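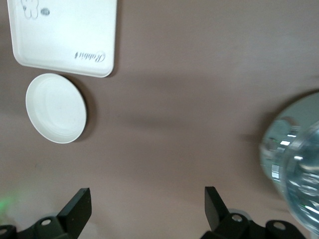

# Dridum Breakfast Table

Welcome, and thank you for stopping by! Dridum is a modest collection of notes and pictures about the ordinary things that end up on a kitchen table: the plates, the trays, the pot, the toaster. It grew out of an older list called Pullura, which had become rather a muddle, so we began again in July with a clean page.

## What you will find

There are 321 entries, each with a short note in everyday words. We say "tray" for anything flat and rectangular with a rim, and "dish" for the small round ones – saucers included, after much friendly arguing. If a piece has a word or a little drawing on it, we copy the word just as it is printed.

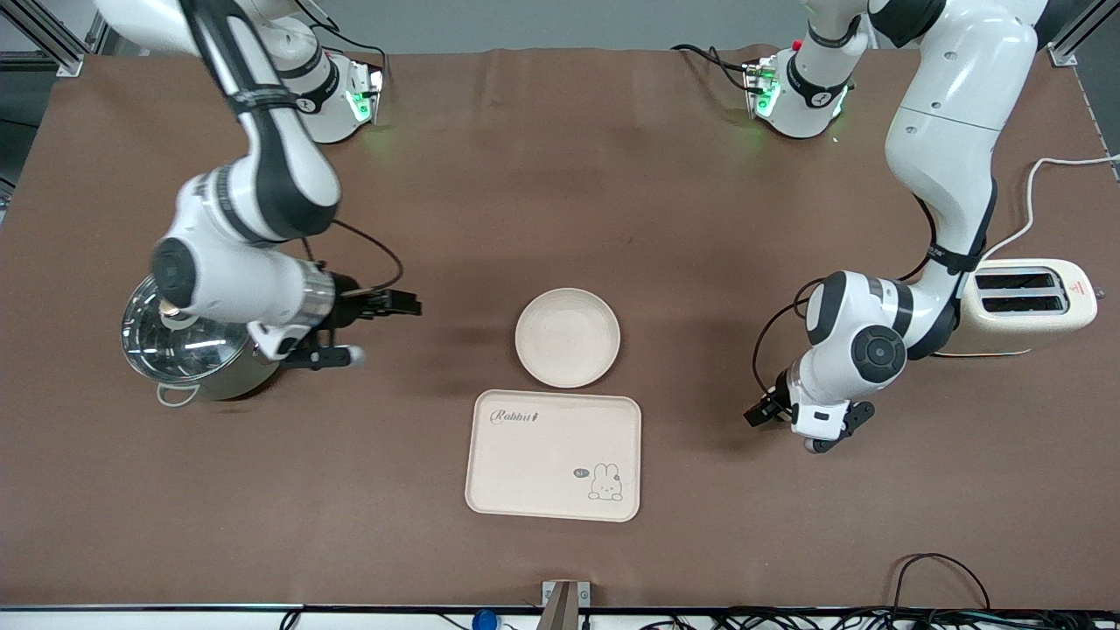
Pots are listed together with their lids, so please don't go looking for a separate lid file (we had one once, and it caused no end of bother). Toasters have a file of their own, along with the kettles.

## Using it

Open `table.csv` first and keep `notes.txt` beside it. Of the entries, 85 still want a second reading, and they are marked with a star. Please do send corrections, however small – we enjoy getting them.

Last updated: 20/01/2025

Comments

Drallura: Lovely to have the saucers in with the dishes at last. Could bowls go there too?

Nghiêm: The star on entry 200 can come off, I've read it through twice now.

Drallura: Same for entry 30, I think.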